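Home | Kits | Guides | Support

Setting up the Stimico gripper in the Urport simulator

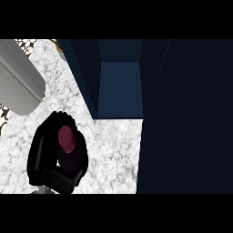 Step 1. Check the view
Open the marble kitchen room and choose the wrist camera. The black gripper should hang over the white marble, with the navy cabinet beyond it.

Step 2. Set the speed
Write 52 in the speed box. The factory value is 100 – too fast for a first try.

Step 3. Save
Press Save before you close the room. Urport does not ask you.

Guide by Enikő Major

Related
Stimico kit review
Colours and materials in Urport

© Malthorpe | Contact | Back to top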